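3. Pairing the Flivitus swing sensor with your golf club

Before you start, charge the sensor until the small light stays green. Please use only the cable from the Hernico box.

1. Push the sensor into the rubber cap. The arrow on the sensor must look to the club face.
2. Pull the cap over the end of the grip. It should sit tight and not turn by hand.
3. Hold the button for 3 seconds. The light blinks blue.
4. Open the Gruvetti app, choose "Add club" and type the code 624.
5. Select the club type from the list. If you select a wrong type, the swing speed will be shown too high or too low.

Note: The app can remember one sensor for many clubs, but it does not know when you move the cap to another club. You must change the club in the app each time. 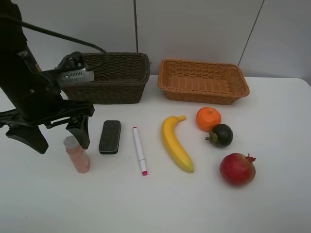
6. Stand in your normal address position and keep the club still until the phone makes a short sound.
7. Make 2 slow practice swings without a ball, and then one full swing. The app saves these as your base swing.

Caution: Check that no person stands behind you or in front of you before step 7. Do not swing indoors under a low ceiling.

Caution: Do not use the sensor on a club with a cracked grip. The cap can come off during the swing.

If the light blinks red after step 4, the pairing was not accepted. Switch off Bluetooth on the phone, switch it on again and repeat from step 3. Left-handed players should first open Settings and change "Hand" to left.

For clubs with the thick Niskanen grip, use the large cap, see section 5.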